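June 20, 2025
Fuvham bench, pose tracking on the hand-held gripper

Picked up the drift problem again. Jokard build from last night, same config as before except the keyframe window, which went from 20 to 30. Replayed the brush set first. The tracker initialized on every clip but two, and both of those start with the tool already moving.

Feature counts over the gridded surface are lower than I wanted. Detector cap is 2,000 and we get almost 900 on a good view. The grid lines are faint and all look alike, so the matcher slides by one square and calls it a good fit. The specks and scuffs do more for us than the grid does. Please don't clean the surface until this is settled.
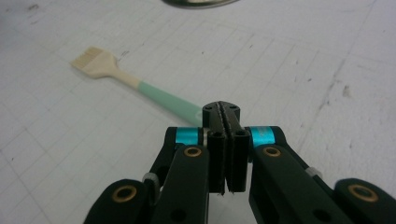
Second thing is the mask. The gripper takes up the bottom half of the view, and the old static mask only covered the center block and the fingers. Corners on the linkage arms were getting through and voting for zero motion. Redrew it in Zenance to take in the outer arms down to both corners. Drift on the longest clip (2,840 frames) is clearly better by eye, numbers still to come.

Brush segmentation: bristles and neck come out fine, the mint green handle too, but the label stops short where the handle meets the gripper. Grasp point then lands too far up the shaft. Trying the Huỳnh branch, which extends the main axis past the mask edge.

To do: rerun all clips with the new mask, log rejected matches per keyframe, put window size in the config header. Want this merged before July.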